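Iltorau Opens Orders for Havdale, a Countertop Helper Kit for Everyday Kitchens

Iltorau is very happy to share that orders open in May for Havdale, our arm-and-gripper kit for the small, fiddly kitchen work that fills up so much of a day. We have wanted to offer this one for a long time, and we built it around ordinary dishes, ordinary fruit and the kind of counter most of us have at home - mugs, bowls, trays and all.

Havdale's slim, pointed fingertips are made for working close to a plate and the food on it, even with a tray and a bowl for neighbors.
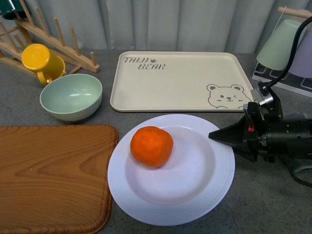

What Comes in the Kit

Each kit includes one arm, 2 sets of fingertips, the Quispe control software and 19 ready-made kitchen tasks, from serving a piece of fruit to putting cups away. Setup help by phone is part of the price, and our support line is open on Sunday too, when many folks finally have time to open the box!

We gave a lot of thought to fruit. A mandarin is round, a little flattened and easy to bruise, so Quispe lets you set a gentle grip and save it for next time.

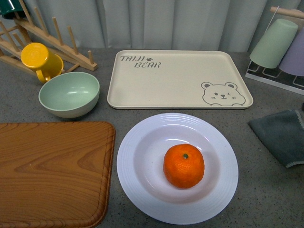 Vondasside Home Products Team, Iltorau

Kits ship within 16 days of ordering and carry a warranty of two years. Stores and schools that would like a demonstration are warmly invited to write to the team through the Iltorau contact page.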